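4.2 What parents told us about bedtime

I'll admit I went into the bedtime part of this study with my mind half made up. I have kids, I've done the third glass of water and the missing bear, and I figured the families in our sample would tell me the same story I tell my friends. Some of them did. Plenty didn't, and I had to throw out two of my favorite guesses in the first week of reading.

A quick reminder of where the numbers come from. We had 63 families in two towns, Motden and Tapia, and each one kept a sleep diary through March. That gave us 1646 usable nights. A night was usable if the parent wrote down when the routine started, when the lights went off, and how many times the child came back out of the bedroom (we called these "returns", and yes, the parents had other names for them). Nights spent at a grandparent's house were left out, and so were nights when anyone was sick.

On 411 of those nights there was at least one return. I had expected a lot more, to be frank, and so had most of the parents when I asked them at the final visit. One mother in Tapia told me her son was up "every single night" and then went quiet when we looked through her diary together. He'd been up on five. She remembered those five really well!

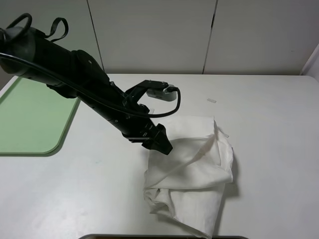
What the children said when they came out was more interesting to me than how often they did it. Thirst came first, then noises, then some question that apparently couldn't wait until morning (how do worms know which way is up, that sort of thing). Parents mostly answered the question. They also mostly said they wished they hadn't -- one answer tends to bring on another question, and by then everyone is sitting on the stairs.

The Motden families used the Prikoden chart, which is just a paper strip with a space for each step of the evening, and the Tapia families carried on as usual. Figure 3, at the end of this section, has the returns for each town week by week. The gap is small and I don't want to oversell it. In the last week it nearly closes, and a few Motden parents told me the chart had slipped behind the fridge by then.

Older brothers and sisters are a problem I didn't plan for. In homes with a child over nine, the younger one often came out because the older one was still up, and our diary had no box for that. Some parents wrote it in the margin. I've coded those notes where I could read them, and they're treated separately in 4.3.

Figure 3. Returns per week by town, Givora family diaries, March.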